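Hi Ms. Olteanu,

You asked for the November update in plain talk, so I'm just going to type it the way I'd say it! We're past the halfway point, the arm runs every meeting, and the kids are fighting over who gets to drive (the good kind of fighting, mostly). Glass was the big thing this month. Mahsa kept pushing for it and I kept saying not yet, and she won.

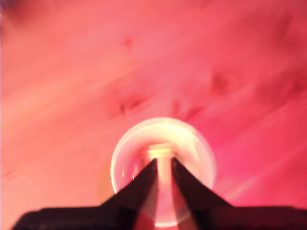

Pirneo Student Robotics Club, Manipulation Team

So, money first. Of the $3000 you gave us, we've spent $558 on the gripper and its spare fingers, and $359 on cables, mounts and a second power supply (the first one was on its last legs when we got it). Everything else is still in the school account. Kayode keeps the receipts and can send you copies any time.

The kids log every grasp on a shared sheet, and we now have over 47 pages of it, which I did not see coming. Tahmineh is sorting it by shape so we can tell which things give us trouble. Round and slick is the worst so far, and she has a theory about finger angle that she'd love to tell you about.

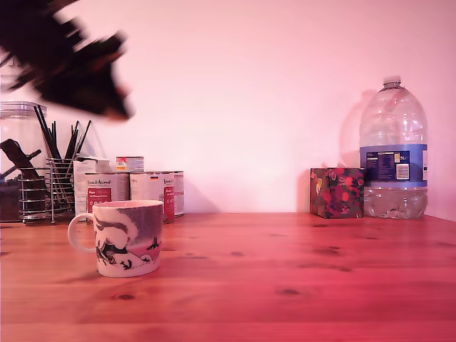

We also moved the start position higher, which makes the first reach slower but a lot easier for the younger drivers to learn. Retno wrote up a one-page guide for them and it's really good, I'd hand it to an adult.

Still behind on: the wrist camera settings (colors come out way off and we haven't had a free afternoon to fix it), and the poster for the Fandis meet.

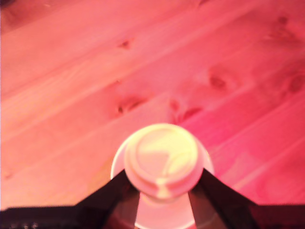

Holding a pale round-topped piece between the two fingers.

Next up is stacking, then a practice run with the Hassanpour team if their coach writes me back. Come by whenever you like, the kids would love to show off!

Floor tape is the only thing I'd ask for right now. We're almost out.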